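Manipulation Club FAQ – Lasemden Student Robotics

Who can join?
Any enrolled student. Ask Tibor Dudás for a login in October.

How long is a session?
Two hours, with no more than 14 takes per garment.

Where is the data kept?
On the Petersen server. The folding set holds 788 takes.

Which garments count for the folding task?
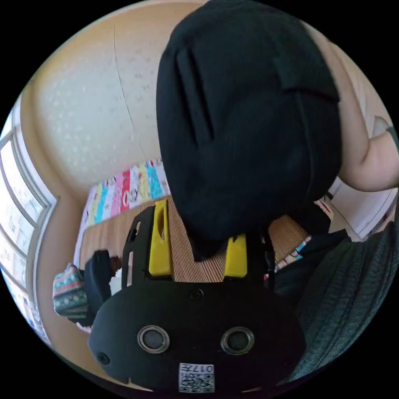
The folding task accepts any garment with a front and a back. Plain dark cloth is allowed – log it as "low contrast". On a black piece, the slanted pocket strip and raised seam are usable landmarks, so note them in the take sheet. A patterned sheet under the mat may stay in place.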